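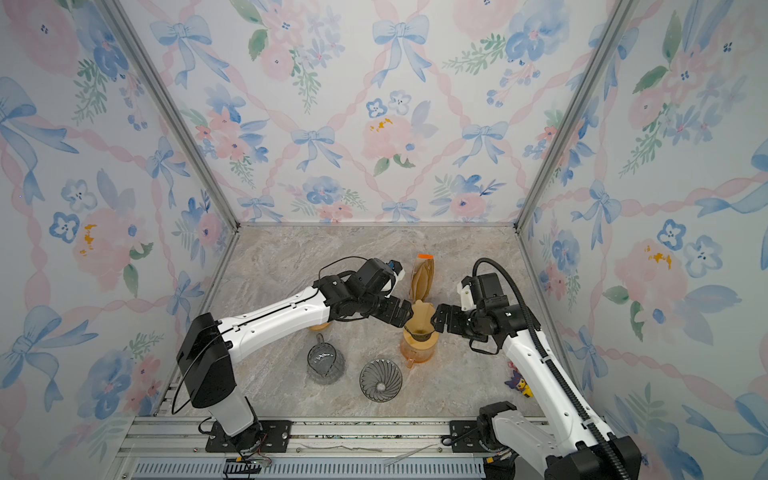
Two arms, one paper filter, and me with my coupon.

I had the Jollevow on a 7-day trial, and I'd already decided to send it back. Who pays Skidov 51 a month for coffee? Then again, who puts rose wallpaper around a pair of robot arms? Somebody at the Junholm showroom had taste, or a grandmother.

"Just watch it," the sales guy said, so I pulled up a stool and watched.
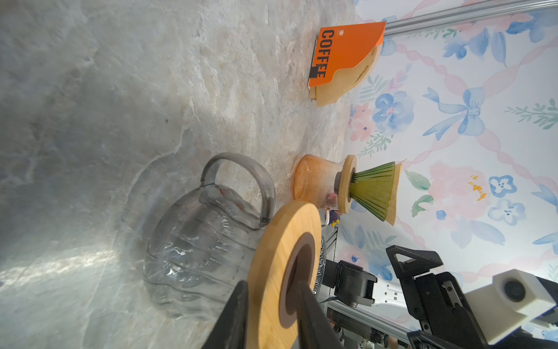 I'm a fussy customer. I once returned a kettle for sounding smug. So I kept my review form on my knee, scored out of 100, pen ready to be mean — and then I forgot to write anything for 5 whole minutes. It was so careful! My ex never held a thing that gently, me included.

"Does it talk?" I asked.

"That's the Segers model. Costs more."

"No, no," I said. "Quiet is good."
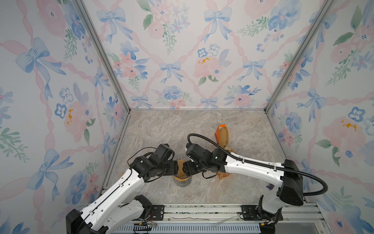
Both grippers at the clear container.

I signed for it through November. Then I asked if the wallpaper came with it, and he went off to find out.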